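Search this site Go

Bimwood Sweater Swap – your questions, my answers

Last updated in May

I run the swap out of the old Bimwood library annex, and the same questions land in my inbox every season, so I finally typed up my replies. If yours isn't covered, email me. I'm slow on weekends but I do get to it!

What can I bring?

Anything knitted or crocheted that a person can wear. Sweaters, cardigans, scarves, hats, mittens, leg warmers, that one vest your aunt made. Handmade and store-bought are both fine. I don't take blankets (we tried, and they ate two whole tables) and I don't take anything with a zipper that's given up.

How do the points work?

You get points when you drop off and you spend them on swap day. A sweater is four, a cardigan is four, a scarf or hat is two, and mittens or socks are one a pair. Leftover points roll over to the next swap. Eleri Parri keeps the list, and she has 303 names on it now, so please spell yours the same way every time.

Do I have to wash things first?

Yes please! Wool goes in cool water with a little gentle soap, then squeeze it – don't wring – and dry it flat on a towel. If something smells of mothballs, hang it outside for a few days before you bring it over.

Should I fold or roll?

Roll, if you can. Ribbed knits especially, because hangers pull the shoulders into little points and then I'm stuck steaming them out on Saturday morning. Fold the sleeves in, roll from the hem up, and pin your tag to the outside. 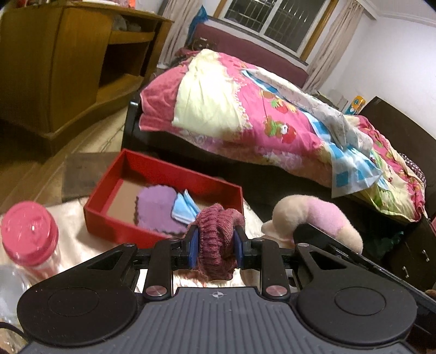

What about moths?

I freeze every wool piece for three days before it goes out. Hefin Gittins lets me use the chest freezer in his garage over on Bollton Road, which is why drop-off closes a week early. If you spot a hole, put a safety pin next to it and I'll send it to the mending table.

Can I come if I have nothing to swap?

Sure. Entry without points is $17 and gets you six points to spend. The money goes toward the room and a truly silly number of safety pins.

Where does the leftover stuff go?

Last winter we had 553 pieces come in and most went home with somebody. The rest gets boxed for the Amrani Street coat closet, and anything too worn out goes to a felting class.

Is there parking?

Behind the annex, off the alley. Don't park at the bakery, they're very nice and I'd like to keep it that way.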